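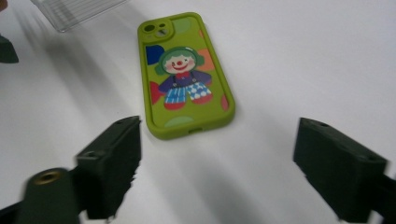 Biltier Home Projector Review: Movie Night on a Bedroom Wall

I have wanted a projector since I was a kid, and I mean badly. My cousins had one in their basement and we watched the same three space movies on it until the bulb gave out. So when the Biltier dropped to $200 in November I bought it before I'd finished my coffee, and then I spent the rest of the morning reading reviews of the thing I had already paid for. Very smart shopping!

I've had it for most of the winter now and used it a few nights a week, which feels like enough to say something useful.

First, the setup. It's a squat little box with a handle on top, a lens at the front and a fan vent on the side, and it comes with a remote and a power cord that is way too short. I had to dig out an extension cord the first night. The projector does the squaring-up on its own (you point it at the wall, it thinks for a few seconds, and the picture straightens itself out), and nine times out of ten it gets it right. The tenth time it decides your wall is a trapezoid and you have to go into the menu and drag the corners around with the arrow buttons. Annoying, but quick once you've done it.

Picture quality is where I was most nervous, and at this price I expected mush. With the lights off and the curtains shut it looks great. My first real test was Rustutance, which if you haven't seen it is that gloomy sci-fi thing set on a salvage ship, two and a half hours of people whispering in hallways. It is maybe the darkest movie I own. On my old TV half of it was gray soup. On the Biltier I could follow the whole engine room chase, although the deepest blacks still come out more like charcoal. Bright stuff is much better. Cartoons look fantastic on it, and so do old musicals, and anything with a desert.

In daylight, forget it. I tried watching an awards show pre-show at five in the afternoon with the blinds half open and all I could tell you about the red carpet is that there was a carpet. If you want something for the big Sunday-afternoon type of viewing, get a TV.

Now the sound. The built-in speaker is loud enough for my bedroom and sort of okay for dialogue, but there's no bottom to it at all. Spaceships sound like hair dryers. I hooked up my old Hwang soundbar and that fixed it completely. The Bluetooth had a little lag at first, so lips were moving before the words came out, and there's a slider buried under Audio, then Advanced, then Sync that lets you nudge it. I ended up using a cable in the end and haven't touched the slider since.

Fan noise! Everybody asks. You can hear it during quiet scenes if it's on the nightstand next to your head. I moved mine to a shelf behind the bed and now I only notice it when I pause.

The apps are my biggest complaint. The home screen is slow, it shows you ads for movies you've already seen, and one of my streaming services wouldn't install at all. I plugged in a streaming stick and now I pretty much never see the Biltier's own menu. Add $40 to the price in your head if you don't have a stick already.

In its defense, it travels well. I took it to my sister's place in Wimville over the holidays and we hung a sheet in the garage and watched a double feature in our coats. The kids were thrilled, the sheet had a crease right through the hero's face, and we had a blast anyway. No battery, though, so you still need an outlet, and yes, I forgot the extension cord.

One thing to check before you buy is the distance. My bed is pretty close to the wall and I get a picture a bit wider than my dresser. For a really huge one you need to back it up, and it gets dimmer as you do. There's no optical zoom, only the digital kind, which shrinks the picture and makes it softer.

Would I pay the regular $400 for it? No, I don't think so. For that money I'd want better blacks and a menu that doesn't make me sigh. At the sale price I'm really happy with it and I've gone to bed far too late far too often because of it.

Pros: easy setup, lovely picture in a dark room, light enough to carry around
Cons: short cord, thin sound, sluggish apps, useless in daylight

My rating: 4 out of 5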